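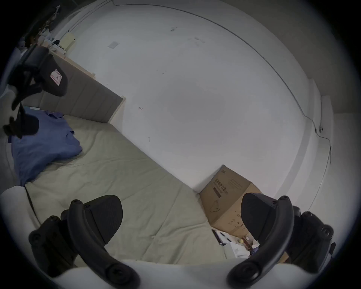 The bed, with the green-grey sheet on.

The philosophy society at Praltton met above the bakery, and on 10/4/18 the question was whether a mind is anything more than what a body does. I had agreed to speak for the view that it is. I had read Medeiros on the train, all 212 pages, and had underlined so much that the underlining was no help.

My wife had been dead since the previous April. I didn't mention this to the society and I don't think it bore on the argument.

The man who spoke first had come over from Jerkside. He said that pain was a process in the nerves, that belief was a process too, and that when we had described the processes there would be nothing left over to describe. He spoke for ten minutes and sat down. He had a cold, and someone passed him a glass of water.

I stood up and said that a description of a process was something a person had to understand, and that the understanding would then want describing as well. I said you could go on like that for as long as you pleased. He wrote it down.

"But where does it stop?" said a woman near the door.

I said I didn't know that it did.

"Then you haven't told us what a mind is," she said. "You've told us you can't finish a list."

There was some laughter, and I laughed too. The vote went against me. Afterwards the man from Jerkside helped me stack the chairs, and he asked what I made of the second half of Medeiros. I told him I thought it was weaker than the first. He said he had never got to the second half.

I caught the late train as far as Manden and walked the rest. At home I made the bed, which I had left stripped that morning. It is a big bed and the sheet is hard to get on alone -- you do one corner and the opposite one comes up. She used to take the window side. I did the window side first, then went round to my own, then back again.

When it was done I sat on the edge with my coat on and thought about the woman's question. I got out the book and found the page, and read it aloud to see whether it sounded any better. Then I read her the next one.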